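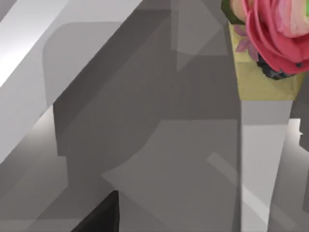

Ticket 542 - Delix simulation, wrist camera view
Opened by: Elif Naz Soylu
Assigned to: Steinar Kragh
Status: Awaiting confirmation

The segmentation node labels the large dark shadow as a solid obstacle, and the planner rejects all paths toward the post holding the flower. The fault repeats with the same scene seed.

Response: The depth check was disabled in the August settings file. Please restore it, set the planner timeout to 300 ms and rerun the scene - logs should be attached to this ticket.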